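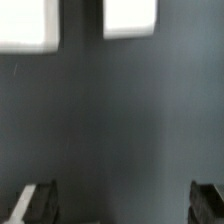
Window walls - quick tips for cleaning, scuffs and touch up

Posted 07/01/2023

Doing the wall under the windows this week so putting my notes up while I still remember them. Mostly for flat paint, grays and blues, the ones that show everything.

Look first, clean second. Bright window = you can't see the wall next to it. Your eyes give up. Pull the shade or wait until evening, then hold a flashlight flat against the wall and shine it sideways. Every streak and roller line pops out. Circle the bad ones with painters tape, not pencil. Pencil on flat paint is its own problem.

Dust before water. Always. Dry microfiber on a flat mop head, top to bottom. Wet dust turns to mud and you'll be chasing it down to the baseboard.

Washing: lukewarm water, one drop of dish soap, wring the cloth til it barely feels damp. Pat, wipe lightly, move on. Don't scrub one spot or it goes shiny, and shiny on a flat wall is worse than the mark was. Rinse cloth, second pass plain water, dry towel.

Pale streaks. Two kinds. Lick your finger and rub the end of it (gross, works). If it comes off it was something rubbed ON to the wall, chair plastic, drywall dust, whatever. Damp cloth will do it. If it stays put, the paint is scratched and cleaning wont help. Touch up.

Touch up on flat:
- stir the can, really stir, all the way to the bottom
- tiny artist brush for scratches, small foam roller for anything bigger than a quarter
- less paint than you think
- feather out the edges while it's wet
- walk away. Wet paint looks wrong every time. Check it next day

No can left? Cut a chip out of somewhere hidden, behind the switch plate is good, take it to the store for a match. Write the color name and the date on the lid this time. Mine just said 547 in marker. 547 what.

Magic erasers - careful. They're very fine sandpaper basicly. Okay on semi gloss trim, risky on flat. Test low down behind the couch.

Sills and the strip between two windows: vacuum with the brush first, then wipe. Grime collects in the bottom corners, old toothbrush. Mali Rowlands swears by a cotton swab with rubbing alcohol for the caulk line and she's right, just keep it off the paint.

Glass LAST. Do the wall, then trim, then glass. Spray the cloth and keep the spray off the window, drips run down and leave tracks on the wall below. Ask me how I know.

Choosing a gray for a window wall? Tape the sample up beside the glass AND on the side wall. Same paint, looks like 2 different colors. Morning and night too. Pádraig Kavanagh painted his whole den off one chip and it came out baby blue.

Curtain rods next, need to find my level.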